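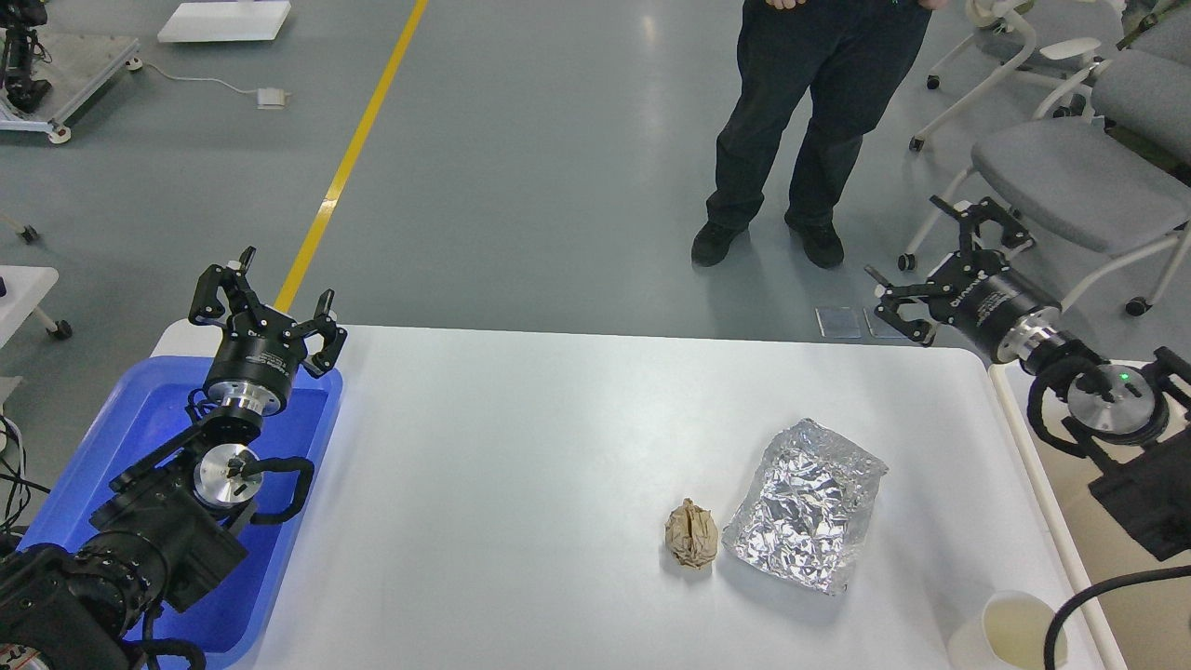 Fig. 1. The two-arm station at Lostent, with the paper and foil on the table.

Visit Report: Open Day at the Lostent Lab, Tandton
Siu-fong Choi and Junpei Chiba
Automation and Work, spring project

1. Why we went

Our project question is whether a small recycling operation could hand any of its sorting to a robot. We had already read the brochure that Lostent puts out, and it makes the job sound close to finished. Junpei wanted to see it before we wrote anything down. I (Siu-fong) was doubtful from the start, and I should say so here because I wrote most of this report.

The open day was in March. Visitors were taken in by group and we got the late morning slot. Our guide gave a talk of nearly 20 minutes in the hallway, mostly about labor shortages, and then we went in to see the sorting demonstration.

2. What was being shown

The task was to handle light trash of different materials. At the time we are writing about, that meant a crumpled ball of brown paper and a sheet of aluminum foil, side by side on a white table. There was a black arm on each side, both with three-fingered grippers, and a blue tray at the left of the table.

I think the choice of objects is fair in one way. Crumpled things are hard. Paper gives when you squeeze it, foil is shiny and lies flat, and neither has a proper edge to take hold of. If the brochure had said "we are working on paper and foil" I would have no complaint. It says "mixed household waste."

My complaint is about how little was on the table. At the Jarman transfer station, where we did our first visit, the belt carries wet cardboard, diapers, bottles with liquid still in them, and garden hose. The sorters there reach through one thing to get at another. Two items on a clean surface with space all around them is a different problem, and I don't think you can get from one to the other by adding more of the same.
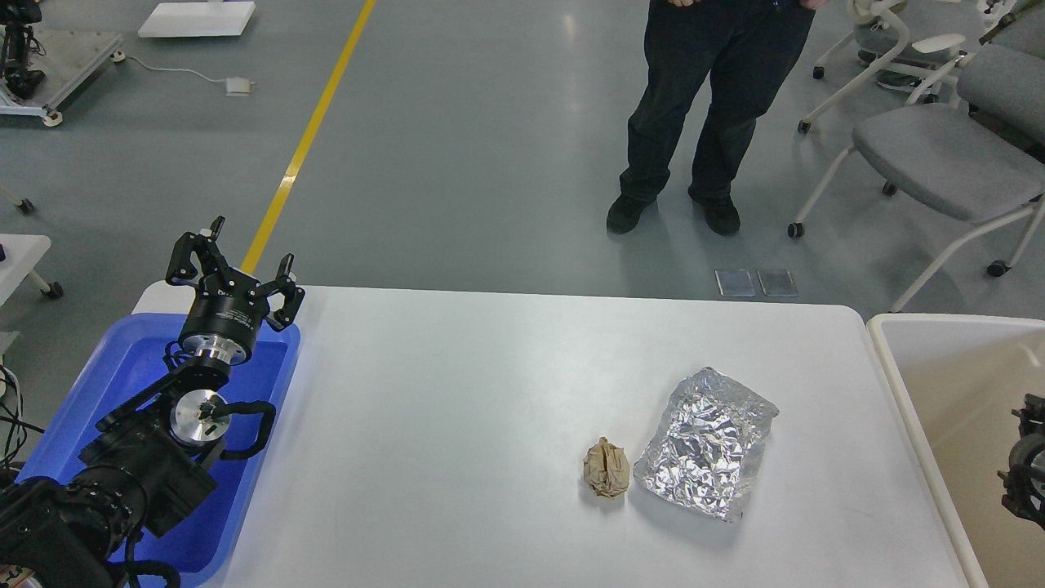
Junpei disagrees with me on this and asked that it go in the report. His view is that every test has to start with something simple, and that it would be silly to judge a lab by what a belt looks like on a bad morning. He also pointed out that the Jarman sorters get several weeks of training before they work alone. I accept the second point more than the first.

3. Questions we asked

We had prepared five questions and got answers to three.

How many tries does it take before an arm can pick up a new kind of object? We were told 2000 for something soft. When we asked if that meant 2000 good tries or 2000 in all, the guide said he would check and email us. He hasn't yet.

What happens when it drops something? A person picks it up.

How fast is it compared with a person? The answer was that speed is not the goal at this stage. I wrote that down word for word. For a lab it may be true, but it can't stay true for a recycling plant. Darkden, the plant in our case study, told us each sorter there makes 700 picks in a shift on the slow line, and the manager thought that was low.

The two we didn't get to were cost and what the arms do about sharp objects.

4. What we take from it

We are leaving sorting in the project, but we have moved it from "ready now" to "being researched" in our table. The grippers looked well made, and Junpei was impressed with the range of the fingers. I would want to watch a full hour of work with a messy load, with the tries counted by somebody outside the lab, before changing it back.

We also plan to ask Darkden if they would lend a bag of their real material for a test. Lostent said they would "look at it" – we will see.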